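Work and Automation
Notes for Unit 5: Hand-recorded demonstrations and the packing task
Hala Ghanem
Revised January 2020

Read before the seminar. Bring the task sheet from Unit 3.

5.1 Scope

Unit 4 dealt with fixed automation: a conveyor, a sealing machine, a label printer that starts when a sensor is tripped. The machine does one movement and the goods are made to suit it. Unit 5 deals with the other case, where the goods are mixed and the machine has to be shown what to do with each kind. The showing is done by people, and it is paid work. The questions for this unit are who does it, how it is measured, and what happens to the job it was taken from.

The case used throughout is Zaken, a firm that packs mixed small orders for mail-order sellers. Most of its packing is done by hand at one site, Badum. A smaller part is done by outworkers in their own rooms, paid by the basket. The recording work described below was added to both groups in October.

5.2 Terms

Demonstration: one complete run of a task by a person, recorded so that it can be used to train a control program.

Episode: the recorded file of one demonstration, with a start point and an end point. A run which is stopped halfway is an incomplete episode and is normally thrown out.

Hand-held gripper: a two-fingered tool held and worked by a person. The fingers are of the same general form as those on a robot arm. What the person can do with the tool is, within limits, what the arm could do.

Teleoperation: control of a robot arm from a distance by a person using a matching device. It needs the arm to be present. Hand-held recording does not, and this is the main reason it can be moved out of the laboratory and into ordinary rooms.

Relabelling: going back over episodes to mark where each grasp begins and ends, and whether the item was released in the right place.

Students often use "demonstration" and "episode" as if they were the same. In the wage records at Zaken they are separate items. Demonstrations are what the worker does; episodes are what is accepted. The gap between them is the subject of section 5.5.

5.3 The task before recording

The packing task has been written out in the Unit 3 task sheet. In short form:

Take the order slip.
Find the items in the pile.
Check each item for damage to the outer wrapping.
Place heavy or hard-edged items in the basket first.
Place light items and round containers last.
Put the slip on top and move the basket to the end of the table.

An experienced packer does several of these steps together. One hand goes to the next item while the other is still letting go of the last. Damage is checked by feel as the item is moved, and very few packers turn the item over to look at it. None of this appears in the written task sheet, which was drawn up by the office and gives the steps in strict order.

Wrapped goods are harder than they look. Clear film slides against clear film. A box in tight wrapping can be taken by its edges, but a soft pack gives way when pressed and then springs back when released. Loose wrapping can be caught between the fingers with nothing behind it. A packer deals with all of this without thinking about it, and tends not to mention it when asked to describe the job.

5.4 The task with the gripper

With the gripper the worker gives up touch. The pads meet the item and the worker feels only a weak push through the body of the tool. Movement also becomes simpler. The fingers open and close, the wrist turns, and the arm carries the tool. There is no rolling of an item in the palm, no pinning of one box with the little finger while another is drawn out from under it.

The order of work changes as a result. Items lying across one another have to be taken from the top. A leaning box has to be approached along its thin side. Anything too wide for the opening must be taken by a corner or a fold, or passed over.
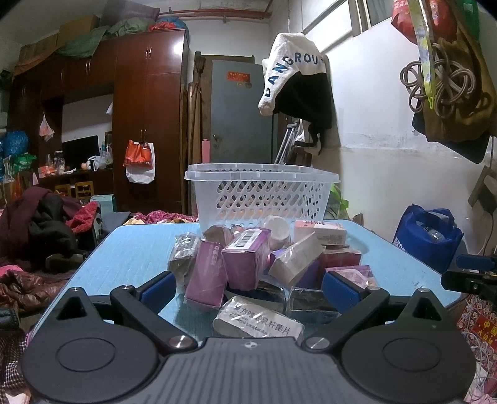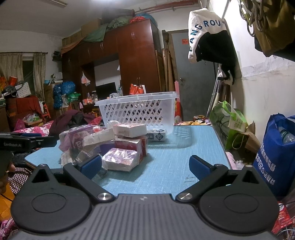
Figures 5.1 and 5.2. Hand-held gripper with blue pads, open over a light blue table. The wrapped packages lie in a pile, with a white plastic basket towards the back of the table.

Points to take from the figures for the seminar:

The pads in both are apart. Consider what the worker must decide before closing them: which item, from which side, and how far down.

The packages differ in colour, size and position. In Figure 5.1 one of the boxes is tilted diagonally over another. Write down the order in which you would remove the items with two fingers, then the order in which you would do it by hand. Compare the lists.

In Figure 5.2 there is crumpled clear plastic under the front left of the pile. State whether you would count it as part of the goods. Then state how the recording instructions would have to be worded so that every worker gave the same answer.

The work is set up in a furnished room that also holds a wardrobe, bedding and stored belongings. Refer back to the Unit 2 reading on outwork and the use of living space.

5.5 Measurement and pay

Before October, packers at Badum were paid by the hour and outworkers by the basket. Recording was paid by the accepted episode in both places. The figures below were given to the course by the firm and cover the first month.

Episodes submitted: 1,435
Episodes in the first checked batch: 100
Of these, returned for a second recording: 3
Of these, thrown out: 5

The low rate of rejection in the checked batch was used by the firm as evidence that the rules were clear. Jihad Aoun, who supervised recording at Badum, gave a different account when interviewed for this course. His view was that workers had learnt which runs would fail and were stopping them early. A stopped run is never submitted and so does not appear in any total. It takes up working time all the same, and that time is unpaid.

"They drop a box, they put the tool down, they build the pile again," he said. "On my sheet that is nothing. On the clock it is as long as a good one."

Two further costs fall outside the accepted-episode rate.

Resetting. After each episode the basket must be emptied and the pile rebuilt in a different arrangement. The instructions ask for variety. Workers who rebuild the pile with care produce more useful material and earn less per hour than those who tip the basket over and begin again.

Fatigue. The tool is held away from the body, and the wrist carries its weight for the whole run. Bare-handed packing spreads the load over both arms and changes it constantly. Breaks at Zaken were set for packing and were carried over to recording without review.

5.6 What changes for the worker

The usual question is whether the job disappears. For the period studied it did not: no packing posts were cut at Badum, and the arm intended for the site, known there as Zudora, had not been installed when these notes were revised. The changes that can be shown are smaller and should be described one at a time.

Skill. Fast packers were not always good recorders. Smooth, separate movements with a clear pause at each grasp are preferred, and speed is of little use. Some long-serving staff found their standing reduced. Some newer staff, with no habits to unlearn, did well and were asked to train the others.

Judgement. A packer may set a doubtful item aside and ask. A recorder must finish the episode. Where the wrapping is torn, the instructions say to pack the item as normal. Several workers objected to this on the ground that the machine would be taught to send out damaged goods. The wording was changed for the site and left as it was for outworkers. No reason is given in the papers we have.

Privacy. A recording made at the table takes in the room beyond it. On site this means colleagues and notice boards. For outworkers it means their household goods, and sometimes other members of the family passing through. The outworkers' agreement covers "task video" and has no clause on the background.

Ownership. Once submitted, an episode can be used without limit. The worker is paid once. Boutros, the agency which handles the outworkers' contracts, treats this as ordinary piecework. Compare the payment of performers for repeat use, covered in Unit 1, and note where the comparison fails. A single performance is valued for being that person's. A single episode has almost no value apart from the rest.

5.7 Weak points in the case

The interview material is thin. Only one supervisor was interviewed, and he had been a packer himself and was openly on the side of the staff. The outworkers answered in writing through Boutros, which may have affected what they chose to say. The checked batch was picked by the firm and we do not know how. No measurements were made of time spent on stopped runs, so the argument in 5.5 rests on one account. Treat it as a claim to be tested.

5.8 Seminar preparation

Draft a pay rule for recording which covers resetting and stopped runs. Keep it to one paragraph. It must be possible to check it without watching the worker.

Rewrite the instruction on torn wrapping so that a recorder can refuse an item and still be paid for the episode.

List what an outworker would need to move, cover or give up in order to record at a table at home. Say who should bear the cost.

Bring all three on paper. The second will be exchanged with another student and marked in class. Section 5.6 will be taken first, and any time left over will go to the wording of the outworkers' agreement, copies of which are in the course folder.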